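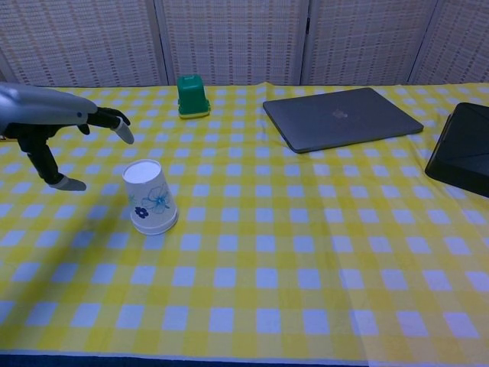 Ticket status: Closed
Product: Pemitz lowering springs, front and rear set
Vehicle: Evano hatchback, 2-liter diesel
Opened by: Réjean Fehr
Date opened: Feb 6, 2019

Description of the problem
I have mounted the spring set in October together with new 18-inch wheels. In the beginning the car was quiet. After 600 km I hear a knocking noise from the front left when I turn the steering wheel at low speed, for example in a parking garage. On the highway there is no noise. The wheel bolts were tightened again after the first drive, as your manual demands.

Reply from support (Leckie workshop desk)
Hello Réjean, please check whether the lower end of the spring sits fully in its seat. Please also tell us if the top mounts are new or the original ones.

Réjean Fehr
The top mounts are original. I lifted the car and looked at the spring. The end is 7 mm away from the stop in the seat. On the right side it touches the stop.

Support
Then the spring was turned a little during assembly. Please compress it, turn it until it touches the stop, and use a new nut on top. Look at the bearing in the top mount at the same time. If it feels rough by hand, replace it on both sides. The wheel alignment must be measured again after this work.

Réjean Fehr
Done yesterday. The left bearing was rough, so I ordered two from Prolonano and changed both. The knocking is gone, also with full steering lock. Alignment is booked. I will drive 500 km and write again if the noise returns.

Support
Thank you for the clear report. We close the ticket now. You can open it again with a reply to this message.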